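Stesance Printed Cotton Table Cloth, Teal with Contrast Borders

Product group: table and surface textiles
Supplier: Mulwood
Range: Stesance
Item type: flat cloth, woven cotton, printed border bands

Overview

The Stesance cloth is a medium-weight woven cotton for household tables, side tables, low cabinets and shelving. The center field is a solid teal. The long sides are finished with white border bands, one printed with a black Greek-key pattern and the other with teal triangular zigzags. The two bands differ on purpose, so the cloth can be turned to show either side toward the room.

The cloth is sold flat and unlined. It has no backing, no coating and no elastic. It can be used alone, over a heavier base cloth, or beside other printed fabrics where a surface is dressed in more than one layer.

Construction

Fiber: 100 percent cotton, ring-spun yarn
Weave: plain weave, balanced
Field: piece-dyed teal
Borders: white ground, pigment print
Hems: double-turned, lockstitched, thread matched to ground
Corners: folded square, not mitered
Finish: prewashed, no starch

The border bands are sewn to the field with a flat seam. The seam lies slightly proud on the reverse and should be placed face down against the tabletop. Small vessels with a narrow foot should stand clear of the seam, particularly on thin tops with no underlay.

Color and print

The field is dyed in the piece, so there is no print edge between the center and the hem at either end. Shade can vary from one dye batch to the next. Customers covering several tables in the same room should order all cloths together and ask for a single batch. Mulwood prints the batch letter on the sewn-in label, next to the care symbols.

The border print is pigment on white. It sits on the surface of the yarn and has a slightly firmer hand than the field, most noticeable when the cloth is new. The black key pattern is printed first and cured separately. The zigzag band is matched to the teal of the field within the normal tolerance for two different coloring methods, and a small difference under warm lamps is to be expected.

Drape and creasing

Cotton of this weight takes soft folds and does not lie dead flat without pressing. For everyday use most owners leave it as it comes off the line. For a flat surface, press on the reverse while the cloth is still slightly damp, starting from the center and working toward the borders. Do not pull the border bands while ironing. The seam will hold, but the band can be stretched out of line with the field and will then ripple along its length.

On smooth laminate or lacquered wood the cloth can shift. A thin felt or rubber mesh underlay stops this. Mulwood offers the Oshima underlay, cut to size, 2 mm thick.

Use with bottles and cups

The cloth is suitable as a working surface for sorting pantry or bathroom items, including plastic bottles, cups, jars and tubes. The weave gives enough friction to slow a bottle placed on its side, and a shallow fold in the fabric will usually keep it in place on a level table. It is not a substitute for a tray on a sloping or unstable surface.

Points to note:

Oil, cleaning agents and bleach should be kept off the cloth. Bleach will lift the teal dye in seconds and the mark is permanent.

Water rings from cups dry clear on the field. On the white bands, tea and coffee leave a visible edge unless rinsed the same day.

Labels on plastic bottles can transfer adhesive when left lying against cotton in a warm room. Remove residue with a dull blade before washing, not after.

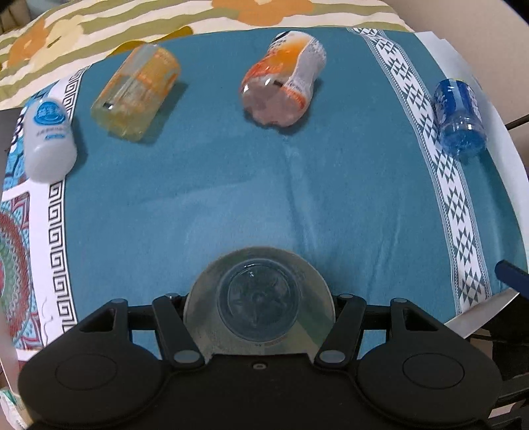
For heavier loads, such as full glass bottles or filled crocks, use a board between the load and the cloth. The board spreads the weight and prevents the weave from being polished at a single point. Unsealed softwood is not recommended, as resin can stain the field.

Combining with other fabrics

The Stesance cloth is often used next to busier prints. The solid field separates them, and either border makes a definite line where one fabric ends and the next begins. Stripes in olive green, cream and orange work well behind it. Large round motifs in red, green and blue are better placed on the Greek-key side – the black line is strong enough to hold against them.

Where fabrics overlap, lay the Stesance cloth on top. The hem is heavier than that of most printed cottons and will show as a ridge if it is covered.

Care

Machine wash at 40 °C with similar colors. Wash separately the first two times.
Do not bleach.
Line dry in shade. Tumble drying on low is possible but increases creasing.
Iron at medium heat on the reverse.
Do not dry clean.

Residual shrinkage after the factory prewash is up to 2 percent in length. Allow for this when a fixed overhang is needed.

Testing

Samples are checked at the Steroden workshop before each batch is released. The routine covers 20 wash cycles, dry and wet rubbing on both border prints, and a seam pull on the border join. Frauke Frerichs is responsible for the print tests and Norbert Šimko for sewing and finishing. Cloths with a border deviating visibly from the straight grain are taken out and sold as remnants.

The October batch passed all points. 1,515 cloths were released.

Ordering

Cloths are packed singly, folded, in a paper band. Trade cartons hold 24 pieces of one batch. Mixed cartons are not available. Special lengths can be made from the same field fabric with the same borders – allow extra time for these, and state the finished length, not the cut length.

Fabric swatches showing the field and both borders are sent on request. Returns are accepted for unwashed cloths with the paper band intact. Special lengths cannot be returned unless there is a fault in the fabric or sewing.

Related items: Oshima underlay, Stesance napkins in teal, Stesance runner with Greek-key border on both sides.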